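Why Do Shadows Point the Same Way?

Reading time: 7 minutes
Last updated: March 6, 2019

A shadow is a place that light cannot reach directly. Light leaves a lamp or a window and travels in straight lines. If a solid object is in the way, the light that hits it is stopped or bounced off. The surface behind the object receives less light and looks darker. The darker area is the shadow.

A kitchen table is a good place to study this. The surface is flat, the objects are small, and they can be moved without much trouble. Crockery is useful because it comes in simple shapes. A bowl, a plate and some food on the plate are all that is needed.

The rule for finding a light source is short. Look at an object, then look at its shadow. The light is on the opposite side. If the shadow falls to the right, the light is coming from the left. If it falls to the left, the light is coming from the right.

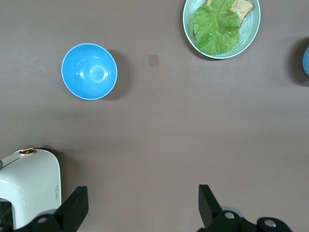

LIGHT AND MATERIALS

The shadow of the blue bowl lies to the right and slightly downward. Applying the rule, the light must come from the upper left. A bowl stands up from the table, so it blocks light across its whole height. A plate is shallow and blocks much less, but the green plate still has a soft shadow below its lower left side.

The edges of these shadows are soft. The width of the light source controls this. A very small source, such as the bulb of a pocket torch, makes a shadow with a sharp edge. A wide source, such as a window, makes a soft one. Near the edge of the shadow, part of the light from the wide source is blocked and part of it still arrives. Scientists call this half-dark zone the penumbra. The fully dark zone is called the umbra.

The inside of the bowl has bright streaks on it. These are called specular highlights. A smooth, glossy surface reflects light the way a mirror does, in one main direction. Where that direction happens to lead to your eye, you see a bright mark. Move your head and the mark moves too.

The table is different. It is matte, and matte surfaces scatter light in many directions at once. This is called diffuse reflection. There are no sharp bright marks on it, although one part of the table can still be lighter than another if more light falls there – the lighter band across the middle shows this.

Food follows the same laws. A lettuce leaf has wavy edges and a raised pattern of veins, so its parts face in different directions and are lit by different amounts. Toasted bread has a rough surface. Each crumb and each tiny hole can make a shadow of its own, far too small to notice from across a room.

TRY IT AT HOME

You will need a bowl, a torch, a ruler and a sheet of paper.

1. Put the bowl on the paper in a dim room.
2. Hold the torch 40 centimetres above the table and to one side, pointing at the bowl.
3. Draw round the edge of the shadow.
4. Lower the torch by 2 centimetres and draw round the shadow again.
5. Repeat until you have 7 outlines.

The shadow grows longer as the torch gets lower. The same thing happens outdoors in the evening, when the sun is low in the sky. Keep the torch the same distance from the side of the bowl each time, or the results cannot be compared.

COMMENTS

Plevach: We did this with a mixing bowl. The second outline, at 38 centimetres, was nearly on top of the first. Is that normal?

Koltdale: Yes, the first few are very close together. Use a sharp pencil and a different colour for each one.

Chu: My daughter wants to know if a glass bowl makes a shadow.

Skelex: It does, but a paler one. Most of the light goes through. Ours had bright curved lines in it as well.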